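Plaid on Three Sides
Nov 29, 2022

I have been meaning to write about plaid for a good while now, and every time I sit down to do it I end up making soup instead. But the soup is made, the dog is asleep on my foot, and there are leftovers enough that I don't have to think about dinner until tomorrow, so let's have it out.

It began in June, when Ermira Dumitrescu (you may remember her from the curtain disaster, she was the one holding the other end of the rod) brought me a bolt end of tartan cotton she had picked up at Gralley, the fabric place out past the garden center. It was not a tartan any clan would own up to. It was all ice cream colors, pink and lemon and a soft green, and I loved it so much I put it on the back of the sofa and left it there for weeks just so I could walk past it.

Now, I grew up in a house where everything was brown. My mother would say oatmeal, or biscuit, or fawn, and she would say them with real feeling, but it was brown. The carpet was brown, the kitchen chairs had brown cushions tied on with brown string, and the good tablecloth that came out for company was what she called champagne. So when I got a house of my own I went a bit wild, and then I got embarrassed and painted it all white, and there I stayed for 15 years.

What I wanted to do with Ermira's fabric was line the little nook off the back hall, the one where I do my mending and wrap presents and, if I'm truthful, pile up the mail. It has a wall behind and a wall on either side and a plain pale table that fits in between. My idea was to cover all three sides in the same cloth, right to the corners, and leave the table bare. I told Milovan Dervishi about it over the fence and he went very quiet. Then he said, "All three?" in the voice he uses for people who prune in the wrong month.

I won't pretend I had no doubts after that. I bought a second piece in a plain sage, in case. I pinned the sage up on the left side and the tartan on the back and stood in the hall with my coffee, and it looked like two rooms having an argument. Down came the sage! I have since made it into a very decent laundry bag.

The hanging of it took me 2 weekends, with a lot of tea in between. I used a staple gun along the top and those thin wooden battens along the bottom, and I learned some things the slow way. Wash the fabric first, even if the label swears you needn't, and iron it while it still has a little damp in it. Start from the middle of the back wall and work outward, so that whatever wobble you end up with goes off into the corners. And do find the straight line of the check before you cut anything. I cut the first side by eye and the stripes ran downhill like a gutter. (Ermira was kind about this. Milovan was not.)

Matching the pattern at the corners is where I nearly gave up. With a small flower print you can get away with anything, but plaid tells on you. In the end I let the back wall set the height of the big bands and moved each side piece up and down until the strongest color met its twin, and pinned it there and went off to have lunch before I trusted it.
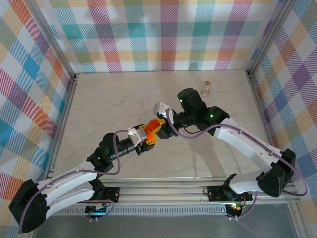 The thing I keep coming back to with a pastel plaid is how much of it you can stand, and it is a great deal more than you'd think. One cushion in pink and orange and turquoise looks like it wandered in from a child's birthday. Put those same colors all the way round, with plenty of white between them and a pale, quiet tabletop underneath, and your eye settles down and stops asking questions. The purple and lavender squares do a lot of the work there, I believe. They cool off the yellow.

I did try a patterned cloth on my table as well, a Dimitriou one with little pears on it that I've had forever, and it was too much even for me. It lasted one evening. So the table stays plain, with a mug of pens and my good scissors on it and, as of this morning, the mail again.

The lamp is still a problem. I have a Dornik clip lamp in there with a cool bulb, and at night it turns the pinks a bit gray and sad, like a salmon that has been in the fridge too long. A warmer bulb is on the list. I'd also like a shelf, a narrow one, but that means putting screws through cloth I have only just got straight, and I am not brave enough yet.

There is a strip of the tartan left over, long and skinny, too good to throw out and not wide enough for anything sensible. Ermira says bias binding. I say ribbon for the Christmas parcels, if I can find my pinking shears, which were last seen in the nook, under the mail. If any of you have used cotton strips for wrapping and kept them from fraying, do leave me a note and tell me how you managed it. I'll be cutting them up this week, once the soup is gone.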